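Rental handover walk-through, Unit 3, Jultideck building
Checklist with my comments, July

Checked by: Ibrahim Oyewole
For: Enriquez (owner), copy to the Cindora office

Hi all, I've kept the usual headings but written more than usual, because the last tenant was in for ages and there's a bit to talk about. Items are marked OK, FIX or WATCH.

Front door and locks: OK
Deadbolt turns nicely. The chain is a bit short for my liking but it holds. Spare key is back on the hook at the Cindora office, labelled this time!

Smoke alarms: FIX
Hallway one is fine and loud (sorry, neighbours). The bedroom one chirped at me the whole time I was there, so it wants a new battery at the very least. It's also gone that old yellow colour, so I'd just replace the lot and be done with it. Please do this before anyone moves in.

Balcony railing: WATCH
Solid when I leaned on it, but the paint is lifting at the foot of the end post and there's a little rust under it. Scrape, prime, paint. I'd like another look once that's done.

Kitchen: OK, mostly
Stove lights first go on every burner. Rangehood filter was disgusting, I've soaked it and put it back. The anti-tip bracket behind the oven is in place. One cupboard door has dropped on its hinge and catches your knuckles, so I tightened it while I was there (no charge, ha).

Bathroom: FIX
Exhaust fan hums but hardly pulls. I held a square of toilet paper up to it and it fell straight down. There's mould starting in the corner over the shower and I reckon the fan is the whole story. Grab rail is tight. Hot water came through quickly and wasn't scalding.

Windows: OK
All latches catch. Blind cords in the second bedroom are now on cleats, which they weren't last time, so good on whoever did that.

Stairs and common area: WATCH
Somebody's bike is living on the landing again. I know, I know, I say it every visit, but that's the way out if there's a fire. The light on the lower flight takes a few seconds to come on too.

Water meter: 3,811 on the dial when I left. Skallwood will want that for the final bill.

Electrical: OK with a comment
Safety switch trips when tested and resets. Power points in the lounge are firm on the wall, none cracked. My usual rule for power strips goes in the tenant notes again: plug them straight into the wall, never one into another, no heaters on them, and don't run the cord under a rug. If the housing is cracked or the switches feel sloppy, bin it. They're cheap.
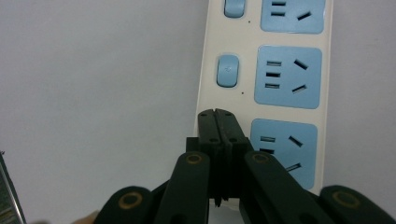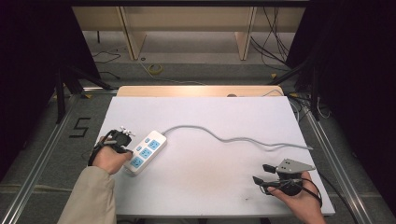
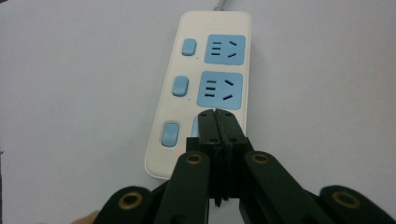 Power strip with blue switches. The cord is laid out in the second photo.

Still to do before handover: alarms, bathroom fan, railing paint, bike. Two of those need a tradie and I can ring around if Enriquez is happy for me to. I'm free most mornings before 11.

Ibrahim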